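Lastwood Clubhouse, walk-through checklist
Aug 2, 2026
Checked by: Rommel Pascual
Copy to: Consolacion Lumbao

1. Exit doors. OK. Back one sticks at the bottom, needs planing. Same note as May.

2. Exit signs. Hallway one is dim. Replace bulb or whole unit, your call.

3. Fire extinguishers. Kitchen OK, tag current. Office one is past its date. Call Ambrosio for the swap, don't wait for the yearly visit.

4. Smoke alarms. All beeped on test. Kitchen alarm is slow, press and hold.

5. Outlets and cords. Extension cord run under the rug in the reading room AGAIN. Pulled it out. Please tell the evening group.

6. Tables and chairs. Went round and leaned on everything. Tables steady. One folding chair has a bent leg, tagged it and put it in the office. Dont put it back out.
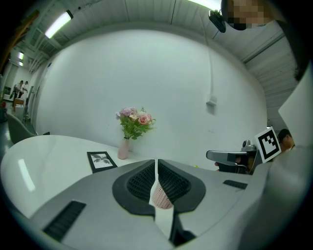
7. Floors. Loose strip at the kitchen doorway, taped for now. Tape is not a fix. Have 65 dollars left in the small repairs line so should be able to cover it.

8. Stairs and rail. Rail bracket second from top is loose, tightened by hand, needs a longer screw.

9. First aid kit. No burn gel, few bandages. Eye wash expired. Restock.

10. Water heater. Set too high, turned it down. Check agian next visit.

11. Outside steps. Edge paint worn off. Allex quoted 232 for both sets, seems fair to me.

12. Parking lot light. Out. Reported to Mirkurdale office, no ticket number yet.

13. Keys. Spare for the side gate still missing.

Result: pass with repairs. Items 3 and 8 first.
R.P.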